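Mostico (café)

Print this article | E-mail this article
Shared 144 times | 8 comments

Mostico is a café and bakery in the old harbour quarter of Flekeck, best known for its cardamom buns, its long breakfasts and a rather stubborn habit of closing at four in the afternoon whatever the weather or the queue. It was opened by Ritva Karppinen in a former rope store on Partanen Lane, and it has stayed in the same two rooms ever since, which is something of a record for a street where tea rooms have come and gone like the tide.

History

Karppinen had spent many years baking for a ferry company before she took on the lease, and the first menu was really a ship's menu brought ashore: rye bread, pea soup, pancakes with stewed berries and very strong coffee. The building had no proper oven that first winter, so the bread was baked across the lane and carried over under tea towels. Older customers still speak fondly of those mornings, and a few will tell you the loaves were better for the walk.

Her niece, Hertta Nieminen, joined the kitchen later on and took over the sweet side of the counter. It was Nieminen who brought in the filled buns and the almond slices, and who persuaded her aunt — after a good deal of grumbling on both sides — that a café by the sea might reasonably sell ice cream in July. 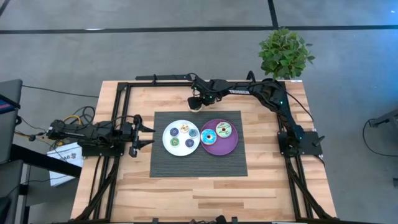 The menu today is short and changes with the season, though the soup, the rye bread and the cardamom buns are always there. Lunch is served from half past eleven and usually means fish of some kind, with potatoes and a spoonful of pickled cucumber. On the sweet side there is more room for play, and the fashion for brightly iced ring doughnuts, in blues, greens and purples, some with coloured sprinkles and others with a drizzle of something dark, has found many friends in Flekeck, especially among those too short to see over the counter. Regulars of a certain age tend to stay loyal to the almond slice. Coffee comes from Rullance, a small roaster further up the coast, and refills of the plain filter coffee are included in the price.

Customs and events

Every summer the café holds a bun morning, when the doors open at six and the baking carries on until the flour is finished. The best year on record saw 1,319 buns sold before noon, beating the previous 1,279 by a margin that was talked about in the lane for weeks. Money from the morning goes towards the upkeep of the harbour steps.

There is no booking, and dogs are welcome in the back room.

See also: Flekeck harbour; Partanen Lane; Cardamom bun

Sign up for our newsletter to receive new articles by e-mail.
This site uses cookies. By continuing to browse you agree to our use of cookies.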